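3.2 Sorting station and labels

The sorting task was kept close to what a household or small office would have at hand. Containers stood in a single row on a light tan tabletop, and each one was assigned to one kind of empty drink packaging. We used soft fabric storage baskets for the main condition, the type sold for shelves and closets. Rigid recycling bins were tried in the February pilot at the Uvbridge site, but participants there said the high walls made it hard to see what had already gone in.

Labels were written by hand in black capitals on white paper cards and set in front of the baskets. The wording was left as it came out of the pilot. Participants used "bottle" for glass and "plastic" for anything made of clear plastic, even when the item was also a bottle. We considered changing the first card to "glass" and decided against it, as one aim of the study was to see how people handle everyday category names that overlap. Figure 4 shows the three baskets with items in them.

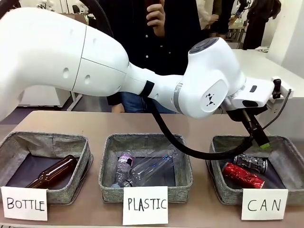
Figure 4. Baskets and cards at the sorting station. A brown glass bottle is in the basket marked BOTTLE, two clear plastic bottles are in PLASTIC, and a red can and a silver can are in CAN.

3.3 Items

All items were empties collected through the Plaltari reuse store and rinsed before use. Labels and caps were left on where they were present. Cans were accepted in any state, including crushed, because the pilot households flattened theirs before putting them out. Glass was checked for chips and discarded if any were found.

Items differed in size within each category. Following Egger's earlier work on kitchen waste, we did not match them for weight or color. Small and large plastic bottles were mixed freely, and participants were told that size had no bearing on where an item belonged.

3.4 Scoring

An item was scored by the basket it came to rest in. Moving an item from one basket to another was allowed until the participant said they were finished, and only the final position counted. Items left on the table were recorded as unsorted and entered separately in the analysis. Glass placed under PLASTIC was coded as a material error. Plastic placed under BOTTLE was coded as a naming error, and these two codes are kept apart in Section 4.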